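Reso Psalms Workbook: Praying Through the Laments

Wulport Press
Spiral-bound, 128 pages, English
In stock. Ships from Udimville.

Add to cart
Add to wish list
See church quantities

Overview | What's Inside | Leader Guide | Specifications | Ordering | Questions

Overview

The Reso Psalms Workbook is a study of the psalms of lament for adults. It can be used alone, with a spouse, or in a small group. It covers 20 psalms, one to a chapter, and each chapter takes the reader from a first slow reading through to a written prayer.

Many people in our churches know a handful of psalms very well and have barely looked at the rest. The laments in particular get skipped. They are hard to read aloud in a cheerful room, and they say things to God that a lot of us were raised not to say. The writers ask how long. They complain about friends who turned on them, about sickness, about enemies who seem to be doing fine. Then most of them, though not all, turn toward trust before they finish. Psalm 88 ends in darkness, and the workbook leaves it there.

The aim of the workbook is to help a reader learn to pray this way. There is some teaching on the form of the psalms and how Hebrew poetry works, but it is kept short. Most of the page space is for reading, marking and writing.

Reso is our series of workbooks on prayer. This one can be used without any of the others.

What's Inside

Each chapter follows the same order.

Read. The full text of the psalm is printed on the left-hand page with wide line spacing, so you can underline and write between lines. Long psalms run on to a second spread. You don't need a Bible open to do the first reading, although you will want one for the cross-references.

Mark. A short set of directions asks you to find the parts of the lament: the address to God, the complaint, the request, the statement of trust, and the promise of praise. Some psalms are missing one or more of these and the directions say so.

Consider. Four to six questions on the text. These are observation questions first and application questions second. We have tried to avoid questions where the answer is plainly "Jesus" or "pray more" and the reader can fill in the blank without looking at the page.

Connect. One New Testament passage to read alongside. For Psalm 22 this is Matthew 27, and for Psalm 69 it is John 2. Where the link is a theme and there is no direct quotation, the note says that too.

Write. A ruled page for your own prayer, following the shape of the psalm. There is no sample prayer to copy. Early readers told us the samples made them write what they thought they were supposed to write, so we took them out.

The chapters are grouped by subject. The first group deals with waiting and God's silence, starting with Psalm 13. The second is on sin and repentance and includes Psalms 32, 38 and 51. Psalm 32 is a thanksgiving psalm, strictly speaking, but it belongs next to Psalm 51 and we kept it. The third group is on injustice and envy. Psalm 73 is here, and it has the longest chapter in the book. It isn't always classed as a lament either, but anyone who has looked at a dishonest neighbor's good health and asked what the point was will see why we put it in. The last group covers grief, betrayal and old age, and closes with Psalm 71.

Two short articles are at the back. One is on the psalms that curse enemies and how Christians have prayed them. The other is on the difference between complaining to God and grumbling about him, with reference to Numbers 14. There is also a reading plan for people who want to go through the book in a church season, usually Lent.

Who It's For

We wrote it for an ordinary adult reader with a regular Bible and no seminary training. Technical words are explained the first time they appear. High school students have used it with a parent or youth leader.

It is suitable for someone in a hard season, but please use some sense about this. A person in the first weeks after a death may not want a workbook at all. Reading one psalm aloud with them may be plenty. The workbook isn't a counseling program and doesn't take the place of pastoral care or medical help.

It also works for people who are doing fine. Learning the language ahead of time is a good use of a quiet year.

Leader Guide

The leader guide is sold separately as a stapled booklet. It has a plan for a group meeting on each chapter, with the discussion part planned at 30 minutes. Groups that like to talk will go over. Opening and closing prayer are not counted in that time.

Each plan has the following:

A short summary of the psalm's setting and structure
Which questions to keep if you only have time for three
Notes on places where groups tend to get stuck or disagree
A way to close by praying the psalm together, either read in unison or split between two sides of the room
A note on what to do if someone shares something that needs follow-up outside the meeting

We suggest that no one be asked to read their written prayer aloud. Leaders may invite it. Some groups never do this and the study goes fine.

Most groups take one chapter a week. If that is too long a commitment, the guide has a shorter track that uses the first chapter or two of each group and can be finished in a single school term.

Specifications

Title: Reso Psalms Workbook: Praying Through the Laments
Publisher: Wulport Press
Pages: 128
Binding: Spiral, black coated wire, lies flat
Cover: Heavy card, matte finish
Paper: Hosoda uncoated cream
Type size: Psalm text is set larger than the study notes
Ruled lines: Wide
Color: Black throughout, with gray for verse numbers

The paper is the thing people ask about most. We changed to the Hosoda stock after our first printing, where highlighter came through badly. Pencil, ballpoint and dry highlighter are all fine on it. Gel pens are fine if you give them a moment before you turn the page. Fountain pens and felt-tip markers will show on the back. If you like to use a marker, put a loose sheet under the page.

The wire binding lets the book fold all the way back on itself, so it can be used in a pew or on your knee. The cover is stiff enough to write on.

Ordering

Single copies are packed in a card mailer. Church orders are packed in cartons with the leader guides on top.

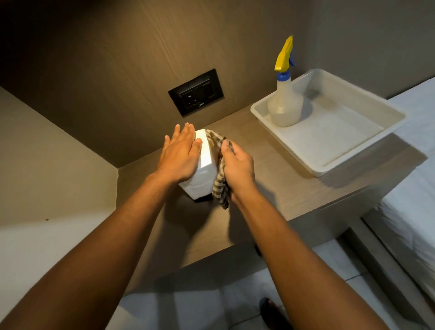

Quantity pricing begins at ten copies and is worked out in the cart. You can mix workbooks and leader guides to reach the quantity. Churches and schools with an account can order on an invoice. If your church is tax exempt, set that up in your account before you place the order, as we can't remove tax from an order once it has been charged.

Orders placed before noon on a working day normally leave Udimville the same day. For a Lent study, please order by Sat 13 February if you are using standard shipping. Later orders may still arrive in time with the faster service, but we can't promise it.

A spring reprint is planned and will be on the shelf in June. The text is the same apart from a few corrected cross-references. If you already have the current printing you do not need to replace it, and the two can be used side by side in one group. Page numbers match.

Returns

Unmarked copies can be returned for a refund within 30 days. Groups often order a few extra for people who join late, and those extras can come back on the same terms. Please keep them flat. Bent wire is the usual reason we have to turn a return down.

If a copy arrives damaged, or with pages missing or out of order, write to customer service with your order number and we will send another. You don't need to mail the bad one back.

Questions

Which Bible translation is printed in the book?
The psalm text is from a modern English translation and is credited on the copyright page. The questions are worded so that a group can use other translations along with it. Where a difference between translations affects a question, there is a note.

Are the verse numbers the same as in my Bible?
They follow the numbering in standard English Protestant Bibles. If your church uses the Greek or Vulgate numbering, many of the psalms will be one number off. A conversion chart is inside the back cover.

May I photocopy pages for my group?
The ruled prayer pages may be copied freely for your own use. The rest may not. If cost is keeping someone from taking part, contact us and ask about the church assistance price.

Do I need the leader guide if I'm working through this alone?
No. Some people buy it for the background summaries, but the workbook is complete without it.

Is there a digital version?
There isn't one at this time. The psalm sheets for reading in unison can be downloaded from your account after you buy a leader guide, and you may print as many as you need.

Is there a large-print edition?
Not yet. The psalm text in the regular edition is already fairly large, and you can look at a sample chapter before buying to see if it will do. The study notes are smaller and may be hard for some readers.

Can it be used in a Sunday morning class?
Yes, if the class has time for people to do the reading and marking during the week. If they come without having done it, use the first part of the hour for the reading and keep only two or three questions. The leader guide marks which ones.

Related Items

Reso Psalms Workbook Leader Guide
Reso Prayer Notebook, ruled, no text
Wulport Pencil Pack for Bible marking

Add to cart
Add to wish list
Download a sample chapter (Psalm 13)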